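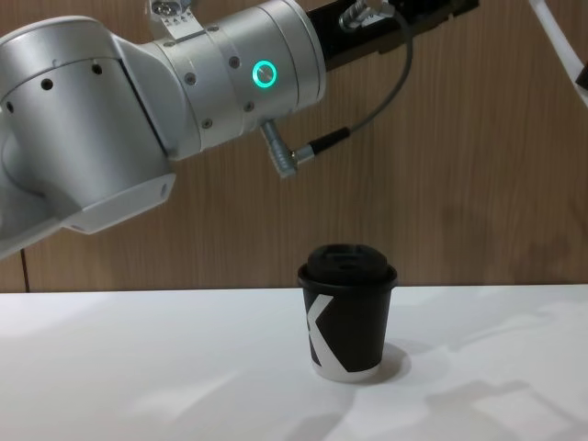

Report on the Open Day Visit
Author: Tsegereda Mamo
April 16, 2018

Our class visited the open day of the Brondik automation centre. The purpose of the visit was to learn how a robot arm is prepared for handling everyday objects.

The demonstration was given by Styliani Karras, an engineer at the centre. She explained that the object of the day was a paper coffee cup with a lid. A cup is difficult, she said, for the walls bend under small force and the lid can come off. The arm is silver in colour, the gripper is black, and a ring on one joint glows teal.

The session lasted 30 minutes. I asked how the gripping force is chosen, and she answered that they begin with a low value and increase it in small steps. I did not write down the values, which I regret.

For our own project we will use the same method with a plastic cup.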